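Setting up a hand-held gripper pair for tabletop demonstrations

This page covers assembly checks, alignment and a first recording session for the Lellow hand-held gripper, used as a left and right pair. Printing and cutting the parts is covered in the build notes by Hendrik Verstraete. The steps assume both units are already assembled and the wrist cameras are mounted.

Tools and supplies

2.5 mm hex key
Calipers
Medium threadlocker
Spare grip pads, blue, ridged
Printed calibration board
Masking tape

1. Check the linkage

Open and close each gripper by hand through its full travel. The fingers should stay parallel. If one leads the other, loosen the pivot pins, square the fingers against a flat block and retighten from the inside out. Apply threadlocker only after the travel feels even. Measure the opening at the fingertips and write it down; ours came to 68 mm on both units.

2. Fit the pads

Clean the inner faces of the fingers with alcohol and let them dry. Press the pads on with the ridges running the same way on both fingers. A pad that overhangs the tip will catch on flat objects, so trim it flush.

3. Calibrate the cameras

Lock focus and exposure before you start. Move the board slowly through the whole view, including the corners, where lens distortion is strongest. Take 136 stills per camera and discard the blurred ones. Recalibrate if a lens has been touched or a mount screw has been turned.

4. Prepare the table

Any household table will do if you can reach all of it without shifting your feet. A patterned cloth gives the tracker more to hold on to than a plain white surface. Avoid glass and polished steel.

Choose objects with different shapes and surfaces: a can, an empty bottle, a small carton, a shallow tray. Paper towel is worth including, as it deforms and slides under whatever is resting on it. 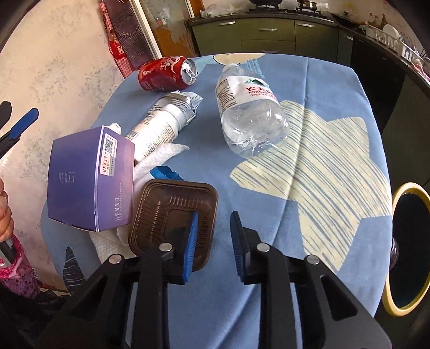 Start each take with both grippers open and inside the other's view for one second. This gives the software a reference for the relative pose. Move at half your normal speed and keep your wrists from twisting suddenly near the table.

5. Record and review

Record 10 short takes, then stop and check them before doing more. Look for dropped frames, jumps in the trajectory and finger widths that read closed when the gripper was open. Our first batch had 2812 usable frames after trimming.

If the trajectory drifts, check the camera mount first, then the lighting. Ekaette Adebisi found that a loose mount screw accounted for most of the drift on our left unit.

Store the calibration files in the same folder as the takes they belong to.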